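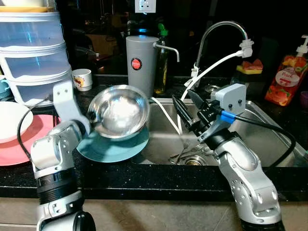
At the sink. Steel bowl on the teal plate, a fork and other thin utensils down in the sink.

A small thread about my kitchen sink, because I promised it in November and I did not do it. I rent this kitchen and I can't change big things, so I learned to work with the small ones.

1/ The sink has only one basin. In my parents' house there were two, one for soap and one for rinsing, and I thought everybody lives like this. With one basin you must decide the order before you open the water. I lost a lot of evenings before I understood it.

2/ My order now: glasses, then forks and spoons, then plates, then bowls, and the oily pan at the end, alone. If the pan goes first, everything after it smells of onion.

3/ The bowl is my favorite thing in the kitchen. I bought it at Ekimport, in the aisle where they put things with damaged boxes. I mix dough in it, I wash salad in it, once I carried potato soup in it on the bus to Skomitz. Please don't do the last one.

4/ The teal plate was part of a set. I have two plates left from the set. I would like to say it was the moving company, but it was me.

5/ Now the hose. Many people asked me about it the last time. It is a white hose with a white plastic adapter which goes on the end of the faucet. The faucet is tall, and without the hose the water falls from high and jumps on my shirt. With the hose I can bring the water to the corners of the basin. The adapter needs to be tightened by hand now and then. Don't use pliers, I broke the first one in this way.

6/ The water purifier lives behind the sink, the gray one with the round red and white label. Our water is hard and the tea had a skin on it, like a small lake in winter. I use the purifier for tea and for rice. For dishes I use the normal water, I am not a rich person.

7/ The cooking oil stands there too, with the green cap. I know, I know. Oil should be in a dark cupboard. My cupboard is full of jars and the stove is just one step from there. In 30 days the bottle is finished anyway.

8/ Sponge: yellow with a red-orange side. It has its place on the ledge at the back, never in the basin. A sponge which sleeps in the basin smells like a pond after two nights. I change it every 20 days and the old one goes to the bathroom for a second career.

9/ The dish soap is the one with orange fruits on the bottle. One push of the pump for a small washing, two after guests. My neighbor buys the Putico one and says it is stronger, but my hands became red from it, so I came back to the oranges.

10/ The last thing is the strainer in the drain. Empty it every evening, also when you are tired. In my first year here I didn't, and the plumber took 2000 from me for 5 minutes of work. He was very polite about it.

11/ Somebody asked where is the drying rack. It is a different story and I am still angry with it. I will write it when I find one which does not rust.

2019-05-07
Posted in: Home & Kitchen, Small Spaces
30 likes · 5 comments · 20 shares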